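Ekgate Family Court Filings, README
Maintained by Ruan Xaba. Last revised in May.
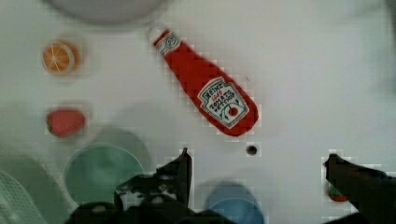 Contents

The set holds 1,017 filings from divorce and custody cases, stored as UTF-8 text, one filing per file. Petitions make up 651 of them. The remainder are answers, motions and final decrees. An index file, index.csv, lists the case key, filing type, county code and page count.

Source

Scanned paper copies were supplied by Sternard and converted with the Petrenko text reader. Handwritten margin notes were dropped. Pages with stamps over the text may contain broken words.

Redaction

Names of parties and children are replaced with fixed tags (PARTY_A, PARTY_B, CHILD_1). Street addresses and account numbers are removed. Attorney names are kept. A manual check of 96 files found 5 missed tags, all corrected in the current version.

Known gaps

Sealed cases are absent. Decrees that refer to a separate property schedule do not include the schedule. County code 00 means the code could not be read.

Use

Research and teaching only. Do not try to identify the parties. Report missed tags through the Nanovau tracker with the file name and line number.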